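3. Construction of the cell and the card task

3.1 Enclosure

The cell was built over one winter in a shared workshop, from stock parts and hand tools. Two arms are bolted to a single black rail along the front edge, facing a marble-patterned work surface. Three walls close the remaining sides. Ashby and Hoani (the Rakena build notes) had reported that plain white walls gave the policy little to locate itself against, and the walls were therefore covered with a printed mural of animals and leaves on a coral-pink ground. The print was kept unchanged for all runs.
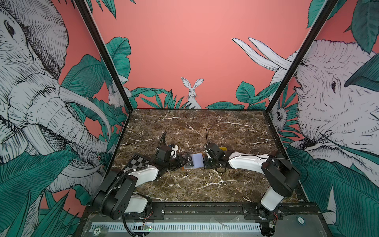
Wiring was routed to the front of the cell, where a white slotted duct runs below the rail. This arrangement made repairs easier, as a builder could reach the small control boards without moving either arm. Power and signal lines were separated after an early fault in November, which had caused the right arm to drop out during long sessions. The total cost of rebuilding the harness was 220 dollars - less than the price of one replacement joint.

3.2 Task

The task, named Avow in the project files, concerns thin, flat objects that a home user would handle every day. Membership cards are used together with a leather holder fitted with clear plastic sleeves. Cards are hard to pick up from a smooth surface, and the sleeves bend when a finger presses on them. The wrist view is essential here, as the fixed view shows little of the sleeve opening once an arm is above it.

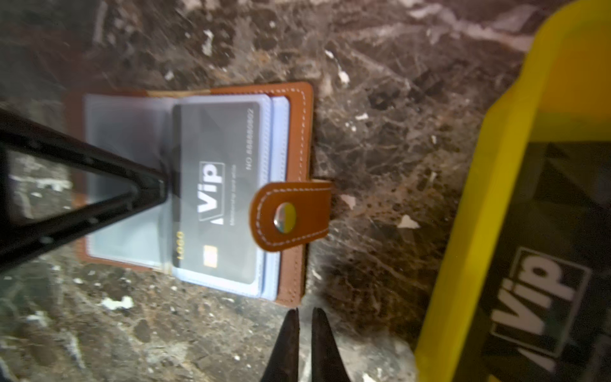

Operators were asked to work at a steady pace and to leave failed attempts in the record. In total, 300 episodes were collected by 11 members of the workshop, none of whom had used the arms before. Each member received one practice session.

3.3 Contact between the arms

Handing a card from one gripper to the other places both arms under load at the same moment. A small error in the height of either base is then passed through the card as a bending force.

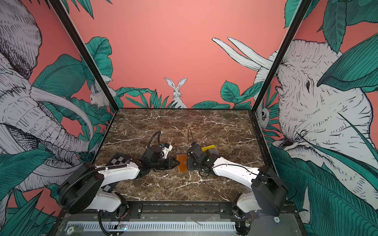

The bases were shimmed until the measured height difference was below 2 mm, and the check was repeated whenever a mounting plate had been loosened. Checkerboard targets were used for calibration between the fixed view and the arms. The remaining error is treated in Section 4, together with the results for each operator.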